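Ukcombe Manipulation Project: Final Report
Section 4. Equipment and budget

Prepared by Ebere Chukwu

4.1 What we had to spend

The department gave the group 780 pounds for the year. Of this, 200 was held back for repairs and could not be spent before April. The rest had to cover hand-held grippers, spare fingers, storage and a work table. Computers were borrowed from the teaching lab and do not appear in this budget.

Our first plan, written in the autumn, asked for four grippers. The quote came to 1812 pounds with delivery, so it was dropped the same week. The second plan asked for two grippers and a box of spare parts, and this is the one we followed.

4.2 Choosing the gripper

We compared two designs. The Neditz is sold complete and arrives ready to use. The Taker is sold as a kit, costs less, and its fingers can be bought one at a time. Vlad, the older gripper left by last year's group, was kept as a standby and cost us nothing.

The Neditz was easier to hold, and two of the three people who tried it preferred it. Its fingers are moulded in one piece with the body, so a broken finger means sending the whole unit back. The supplier gave 18 working days for this. We could not lose a gripper for that long in the spring term, and chose the Taker.
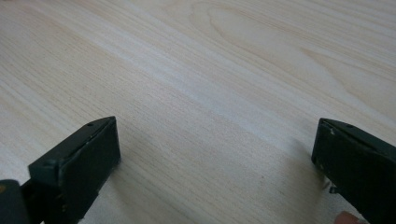
Spare fingers were the hardest item to plan for. We had no record of how long a pair lasts, and last year's report only says that parts were "replaced as needed". We began by looking at the state of the fingers in use. There is a small white scuff near the corner of the right finger, and faint scratches on the rest of it, while the left has a few lighter scuffs along its top ridge. None of this was counted as damage for the budget. We agreed that a finger would be replaced if it cracked, if it no longer sat firmly in its mount, or if the inner face was worn enough to change the grip. Marks on the outside were noted in the log and left alone.

On that basis we ordered two spare pairs and put the money for a third into the repair fund.

4.3 Work table

We looked at a height-adjustable bench but could not afford it. A plain table from the department store room was used instead. The only cost was a set of levelling feet.

4.4 Changes for next year

Order the spare fingers together with the grippers, as we paid for delivery twice. Ask for the repair money to be released in January. The log should have a column for which pair was fitted, which ours did not have until halfway through the project.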